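**Aus der Werkstatt: Der Löffel, der Becher und ein Fehler, über den wir uns richtig freuen**

Liebe Leserinnen und Leser,

wer unseren Newsletter länger kennt, weiß: Am liebsten berichten wir über Dinge, die schiefgehen. Diesmal haben wir ein besonders schönes Exemplar! Das Team von Remedios Sarmiento arbeitet seit Juli daran, dass unser Greifarm Nillik mit Alltagsgegenständen umgehen kann, und die Aufgabe klingt denkbar harmlos: einen Löffel von seiner Ablage nehmen, in einen Becher Kaffee stellen, loslassen, zurückfahren. 358 Durchläufe sind inzwischen protokolliert. Und in 13 davon hat der Arm beim Rückzug den Becher angestoßen oder ein Stück mitgezogen.

Dreizehn klingt nach wenig, aber bei einem vollen Becher möchte man keinen einzigen davon am eigenen Frühstückstisch erleben. Der Stoß kam nämlich immer dann, wenn der Löffel längst im Becher stand und die Steuerung den Durchlauf schon als gelungen verbucht hatte. Zweimal schwappte es über den Rand, einmal lief der Kaffee bis zur Tischkante (Harsh Bhardwaj hat seitdem eine eigene Rolle Küchenpapier am Pult und verteidigt sie tapfer).

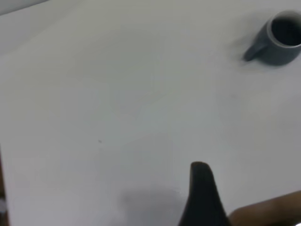

Zuerst fiel der Verdacht auf die Kamera am Handgelenk. Bei schnellen Bewegungen verwischt das Bild, und so lag es nahe, dass die Software den Henkel ein Stück neben seiner wirklichen Position vermutet. Harish Hegde hat deshalb eine ganze Serie mit halber Geschwindigkeit gefahren. Die Bilder wurden gestochen scharf, der Becher wurde trotzdem angerempelt! Danach war die Kalibrierung dran, dann der Tisch, dann die Befestigung des Arms, und alles war in Ordnung.

Auf die richtige Spur kam schließlich Usha Rao, die sich einfach die Zeitstempel der Gelenkwinkel vorgenommen hat. Zwischen dem Befehl »Finger öffnen« und der Rückmeldung »Finger offen« sollten 50 Millisekunden liegen. In den Fehlerfällen kam die Rückmeldung schon, bevor sich überhaupt etwas bewegt hatte. Sie stammte vom vorherigen Greifvorgang und war im Zwischenspeicher hängen geblieben. Der Arm fuhr also los, während er den Löffel noch hielt, und hebelte damit gegen die Becherwand. Je nach Winkel rutschte der Löffel heraus, oder der Becher ging mit.

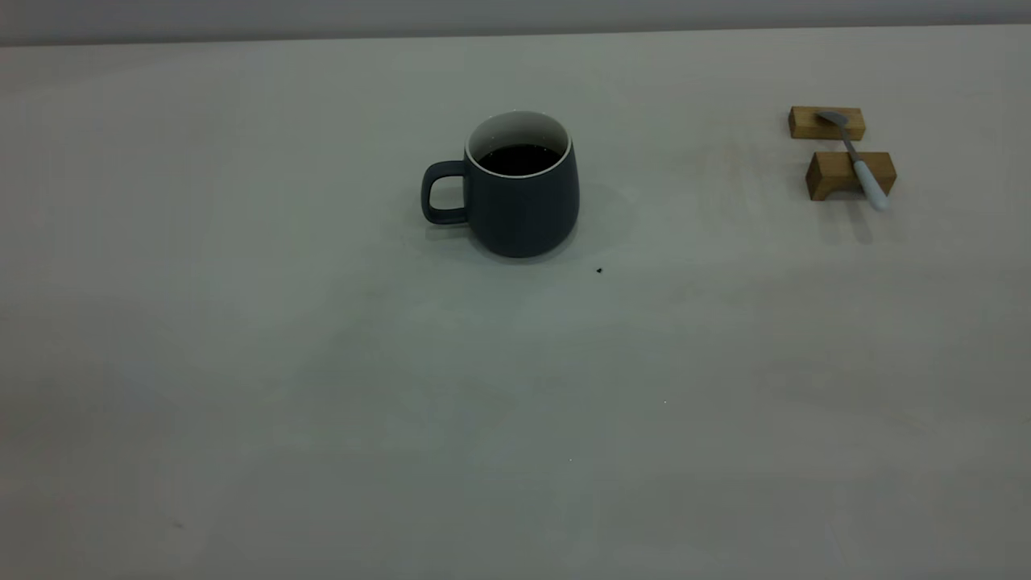 *Die Ausgangslage: Becher mit dunklem Inhalt, der Löffel liegt quer über den beiden Holzklötzen.*

Behoben ist das Ganze mit erstaunlich wenig Code. Die alte Rückmeldung wird vor jedem Öffnen verworfen, und der Arm wartet, bis die gemessene Fingerstellung wirklich zum Befehl passt. Bleibt die Bestätigung aus, hält er an und meldet sich am Pult. Zusätzlich führt der Rückzug jetzt zuerst senkrecht nach oben und erst danach zur Seite. Ashok Rastogi, der bei uns die Sicherheitsfreigaben unterschreibt, hat noch eine Kraftschwelle durchgesetzt: Spürt Nillik beim Zurückfahren seitlichen Widerstand, bleibt er stehen. Das kostet ein wenig Tempo, und wir finden, das ist es wert.

Was uns an der Geschichte so begeistert? Der Fehler steckte auch in der Steuerung für die Anlage in Fondcombe, und dort werden demnächst Glasgefäße bewegt. Gefunden haben wir ihn mit einem Teelöffel! 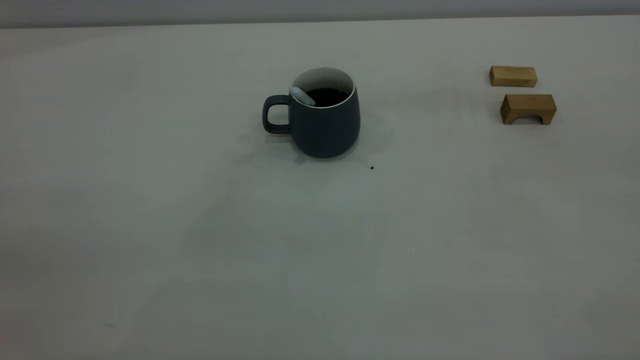 Für die Auswertung heißt das übrigens, dass »Löffel steht im Becher« allein nicht mehr als Erfolg zählt. Gewertet wird erst, wenn der Arm in seiner Ruhelage angekommen ist und der Becher noch an seinem Platz steht. Die alten Protokolle gehen wir nach dieser Regel noch einmal durch, das Ergebnis kommt in die nächste Ausgabe.

Wer selbst mit einem Greifer arbeitet, der seine Fingerstellung zwischenspeichert, schaut am besten gleich einmal nach, wann dieser Wert gelöscht wird. Usha gibt ihr kleines Auswerteskript gern weiter, eine kurze Antwort auf diesen Newsletter genügt.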